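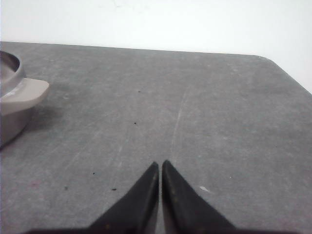
Grey top, white wall, one rounded corner. In love.

Forum > Home and Workroom > Worktops and Tables
Thread: Mottled grey tabletop -- keep it bare or oil cloth it?

tansy_and_thread
Posted 23/07/2019
Well, it's in and I keep going in to look at it! Mid grey, mottled all over, against the plain white wall. I've wanted a big flat surface for cutting out and potting on for years (I do both, sometimes on the same afternoon, don't tell the dressmaking board) and I can't get over how much room there is. The old table had a lip all the way round that caught every crumb and pin, so the rounded corner is a treat as well, I've stopped bruising my hip on the way past.

The grey plastic tub on the left is my scraps pot. It lives there for now.

What I'd like to know is whether to leave the top bare or put an oil cloth over it. I've got a lovely Flurnico one in yellow that fitted the old table, but covering up the mottling feels like a crime. What do you all do?

pegbasket
Bare! Bare bare bare. Mottled grey is the most forgiving colour going. I had plain white before and every speck of tea showed from the doorway. On mine you have to put your nose to it to find the crumbs -- good or bad depending on your outlook.

Old Mortar
Going to disagree with pegbasket. A surface that hides crumbs is a surface that doesn't get wiped. If you're potting on and then laying out fabric on it you want to see the muck. Put the cloth down for the compost, take it off for the sewing. Yellow would be spot on.

pegbasket
I wipe mine every night thank you very much :)

Old Mortar
I'm sure you do. I was speaking for the rest of us.

lowtide911
Lovely clean look, that. I'd worry more about the wall than the table. Is that a smudge near the top or is it my screen? Matt white marks if you so much as breathe on it. We put a strip of clear splashback along the back of ours, Tridbridge do it in lengths, and it has saved the paint no end of times.

tansy_and_thread
Not your screen, there's a faint greyish mark up there. I've had a go with a damp cloth and now I'm scared of making a shiny patch, so it's staying until I repaint. Hadn't thought of a splashback! How is it fixed?

lowtide911
Double sided pads. You do have to get the wall properly clean and dry first or it peels. Ask me how I know.

quiltsbymoonlight
What a great big sweep of table, I'm green! Mine is a third of the size and has a printer on it. For fabric I'd go bare every time. Oil cloth drags, and the backing shifts when you're pulling a rotary cutter towards you. Get a proper cutting mat and leave the rest as it is. I've done 300 hexagons on a bare top this spring and not a scratch on it, mat underneath the whole time of course.

Old Mortar
Fair point about the drag. I don't sew, so I'll give you that one. I stand by the cloth for compost.

Cortés
Could do both without a cloth at all? I use a boot tray for potting. High sides, holds the lot, and you carry it straight out to the bin when you've finished. Mine was 10 quid and it's outlived two tables. Then the table never needs covering and everybody is happy.

pegbasket
Cortés wins the thread.

tansy_and_thread
Oh that's clever, and I've already got a boot tray doing nothing in the porch! Right, bare table, mat for cutting, tray for potting. The yellow cloth can go on the garden table.

Next question while you're all here -- the scraps tub. Do I leave it out on the end or find it a home underneath? I like having it in reach but it does nag at me when the rest is so clear.

quiltsbymoonlight
Leave it out. If it goes underneath you'll start making little piles "for now" and they'll spread. I say this as someone with 1,000 little piles.

lowtide911
Underneath for me, on a hook. Bindow used to make a bag on a wire hoop that clips to the table edge and you just sweep everything in with your hand. Measure your edge first though, the clip is meant for thin tops and I couldn't get it on our kitchen one.

Old Mortar
Leave the tub. Grey on grey, it barely shows. It's the right colour for the job.

tansy_and_thread
It does match rather well, doesn't it? I didn't even plan it! Off to measure the edge in case, and then I'm going to cut out a pinafore I've been putting off since April. Will report back on the hoop bag.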